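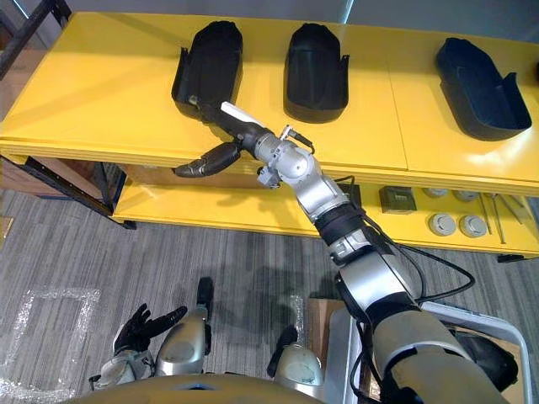 Skarkgate TH-2 Two-Arm Tray Handler
Stationary and cart versions. Lease or buy.
Last updated 2021-11-17

In stock: TH-2 standard. Lead time on the TH-2 long reach, ask.

WHAT IT DOES
Picks up molded trays, shells, housings and other open parts from a bench and sets them down where you want them. Two jointed arms, two five-finger hands. Works at a normal work table from the same side a person would stand. No fence on most sites, but your own safety person has to sign off on that, not us.

Good for
Deep molded shells with side flanges or tabs
Matte black parts (the old TH-1 had trouble with these on glossy tabletops, fixed)
Parts that come in at an angle - no jig needed if they are spaced apart
Short runs where the part changes every few days

Not good for
Anything thin and floppy. Film, bags, gaskets
Parts stacked tight inside each other. Somebody has to split the stack first
Oily parts. Gloves slip

WHAT CHANGES FOR THE PEOPLE ON THE LINE
We get asked this more than we get asked about price, so it has its own section now.

The Anisbridge plant put in two TH-2 units on the tray benches. Before, it was one person per bench, all shift, reach, turn, set down, reach. 436 trays on a normal shift at each bench. Now one operator looks after both benches and does the flange check by hand, which the robot does not do and we don't claim it does. The other bench operator moved to packing and kept the same pay grade. That was agreed before delivery, in writing. We recommend you do the same. Sites that leave that talk till after install have a bad first month.

Things operators told us, good and bad:
Shoulders feel better by end of week
It is slow. Slower than a fast person, yes. It doesn't speed up before lunch either
The hands click. Some like it, it tells you it's running
Being the one who gets called over each time it stops is tiring if the stops are frequent. Fair point. See Setup, most stops are lighting or tray spacing
Wanted the stop button on the left too. Added, standard on all new units

Training is one day for operators, two for whoever does the teaching of new parts. No coding. You move the arm by hand to the part, press save, move it to the drop point, press save. Please train more than one person per shift. If only one knows how, that person never gets a day off.

SETUP
Table any color, must not wobble. Adjustable feet are fine if the locknuts are tight
Keep a hand's width between trays to start, close it up later
Shelf under the tabletop can stay in use for tools and small parts, but nothing sticking out past the front edge
Carpet is OK for the cart version with the wheels locked. Hard floor is better
Tie back cables at the wrist after any hand change. Most damage claims are cables
Even light. A window behind the bench will cost you stops in the afternoon

We send an installer for the first unit. Second and later units most customers do them selves.

SPECS
Reach per arm: 600 mm standard
Height, cart version: 1148 mm to shoulder
Hands: left and right, five finger, gloves replaceable
Glove life: over 1000 hours on dry plastic parts, less on anything rough
Power: ordinary wall outlet
Stop buttons: left, right, and one on a lead for the operator

OPTIONS
Smooth gloves (dry molded parts)
Grip gloves (heavier parts, wear faster)
Skumetti bench light bar, clamps on, no drilling
Long reach arms
Extra teach pendant - get one, the first one always ends up in someones drawer
Bautista hand service kit, covers finger cables and glove rings

PRICE AND LEASE
Quote only. Depends on hands, reach and how many units. Lease is 24 or 36 months and includes one hand service a year. Training day is included with the first unit and also when you get new staff, just book it. Trial units go out for four weeks, you pay freight one way.

November orders: light bar included with any TH-2 lease. Can't be combined with trade in on a TH-1.

BEFORE YOU ASK FOR A QUOTE
Send us
Two or three sample parts, real ones, with the flash still on if thats how they come
Bench height and depth
Number of shifts
Who will run it. We mean the people on the bench, we want at least one of them on the first call

Samples are returned if you ask. Spares and gloves ship same day if ordered before noon.

Related: TH-2 glove sizes / TH-1 trade in / Operator quick card (print and tape to the bench) / Skarkgate service desk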